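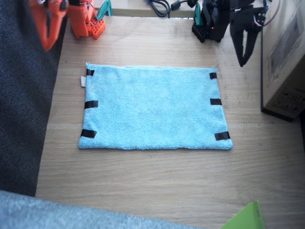

Une serviette bleu clair maintenue par du ruban noir, trois bandes de chaque côté.

Ajith Lobo ne repasse pas ses serviettes, et il tient à ce que cela soit écrit. « On me le demande à chaque fois, avec un air soupçonneux. Non. Une éponge repassée, c'est une moquette triste. » Il dirige depuis six ans Rumden, un atelier qui conseille les blanchisseries, les petits hôtels et, de plus en plus, des particuliers que l'état de leur armoire empêche de dormir. Il reçoit à l'étage, dans une pièce mal chauffée où l'on parle de linge de bain avec le sérieux que d'autres réservent au vin.

Le ruban, donc. Avant de plier quoi que ce soit, il fixe la serviette à plat et la regarde. « Les gens croient qu'une serviette est un rectangle. C'est une opinion généreuse. Vous la posez, vous tirez un peu, et vous découvrez un trapèze, ou quelque chose qui n'a pas de nom en géométrie. Les lisières ont rétréci d'un côté, le haut fait des vagues. Si vous pliez ça en deux sans y penser, l'erreur double. En quatre, elle quadruple. Au bout de la pile, vous avez la tour de Pise. »

Pourquoi les côtés et pas le haut et le bas ? Il a l'air content qu'on pose la question. « Parce que je veux voir vivre les bords libres. Je bloque les côtés, aux coins et à mi-hauteur, et je laisse le reste raconter sa vie. Un bord qui a l'air de s'effilocher, ça se voit tout de suite sur du bois clair. Sur une nappe à fleurs, bon courage. »

La table a elle aussi sa petite histoire. C'est un plateau en bois clair racheté à une cantine, marqué de quelques éraflures qu'il refuse de poncer. Son associée, Fung-ping Lui, aurait préféré un plan de travail neuf, facile à essuyer. Elle en parle encore. « Il m'a expliqué que le bois retenait le tissu. Très bien. Il retient aussi le café. »

Fung-ping Lui est arrivée de l'hôtellerie, où elle a géré la lingerie de l'hôtel Hayat pendant quatre ans. Elle y a appris à ne rien romancer. « On passait 3 000 serviettes par semaine en haute saison. Vous n'avez pas le temps de contempler les lisières. Vous avez le temps de plier, et si la pile tombe, vous avez le temps de jurer. » C'est à elle que l'on doit la méthode maison, que Lobo présente comme leur œuvre commune et qu'elle présente comme la sienne.

Cette méthode tient sur une fiche affichée près de la porte. On plie en trois dans la longueur, puis en deux, puis encore en deux, le pli vers soi. L'étiquette doit finir à l'intérieur. Sur ce dernier point, les deux associés ne transigent pas, et c'est à peu près le seul sur lequel ils s'accordent sans discussion préalable. « Une étiquette qui dépasse, dit-elle, c'est comme quelqu'un qui laisse le prix sur un cadeau. » Lui les garde pourtant, par principe : « Les clients les coupent parce que ça gratte, et ensuite ils m'appellent pour savoir à combien laver. »

À combien, justement ? La réponse le fait soupirer. « On a grandi avec l'idée que 90 degrés, c'était la vertu. Ma mère faisait bouillir tout ce qui ne s'enfuyait pas. Moi je lis l'étiquette, je mets moins de lessive que ce que demande le bouchon, et je me tais sur l'adoucissant parce que j'ai perdu des amis. » Fung-ping Lui, elle, ne se tait pas sur l'adoucissant. Elle est contre. Elle a développé le sujet pendant un bon quart d'heure, dont on retiendra que la douceur au toucher se paie au moment de s'essuyer, et que les gens veulent les deux.

La clientèle a changé. Sostach, une petite chaîne de saunas, leur a confié l'an dernier la réorganisation de ses rayonnages, avec un inventaire que Lobo cite de mémoire et avec une pointe de rancune : 2 122 pièces, dont presque aucune de la même taille que sa voisine. « Sur la facture, elles étaient toutes identiques. Sur l'étagère, c'était une chaîne de montagnes. » Il a fallu trier par largeur réelle, puis décider de ce que l'on gardait. Les moins présentables sont devenues des chiffons, ce que la direction de Sostach a d'abord vécu comme un deuil.

Les particuliers posent d'autres difficultés. Ils arrivent avec des vidéos et des convictions. « Le rouleau, soupire Fung-ping Lui. Tout le monde veut faire des rouleaux. C'est joli trois jours, dans une corbeille, chez quelqu'un qui ne se lave pas. » Lobo défend mollement le rouleau pour les très petites salles de bains, puis concède qu'il le fait surtout pour la contrarier.

En novembre, ils ouvriront un cours du soir rue Sernadska, dans l'ancienne mercerie. Le programme prévoit les serviettes, les torchons et une séance entière sur le drap-housse, pour laquelle la liste d'attente est déjà pleine. Lobo enseignera la mise à plat, avec ruban. Fung-ping Lui enseignera tout le reste. « Il lui faut presque une heure pour une serviette, dit-elle. Moi, j'ai un train à prendre. »

Avant de partir, on lui demande combien il en possède, chez lui. Lobo hésite, regarde son associée, qui regarde ailleurs. Il en a quatre. Il les suspend au dossier d'une chaise.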